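From: Birger Isaksson
To: clultska-users
Subject: Re: [clultska-users] drawer task, how many demos?

On Friday the Mthembu group wrote:
> We're starting on the cabinet task in Clultska and have 62 demos so far.
> Is that enough to train on, and do you record the wrist view too?

Train on them now! It costs you an evening and you'll learn a lot about what to collect next. Our Bristau set stands at 2988 episodes, all in simulation, and 505 of those are drawer episodes with the little blue cube. Side view from one of them: 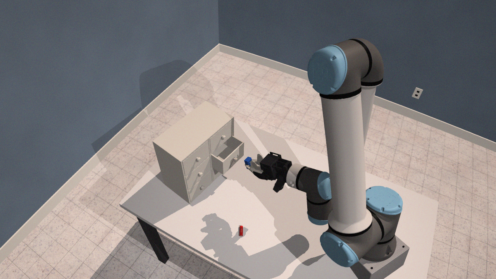

Should failed attempts be kept?
Keep them in a separate folder with a failure tag, and leave them out of the first training run.

What helped us most was moving the lights and the cabinet between episodes. Shadows get everywhere in these rooms, and I want the policy to see plenty of them. We also have 2 people drive the arm, because everybody approaches a drawer differently — mine are all slow and a bit crooked, and I'm keeping them.

And yes, please do record the wrist view. It's my favorite part of the data. Same room as before:

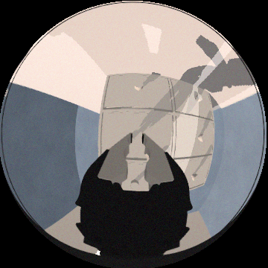

Wrist view, wide lens, gripper fingers at center.

The Zamex export script handles both streams, but check that the timestamps line up before you merge anything. I'd love to see your first rollouts, even the bad ones.

Birger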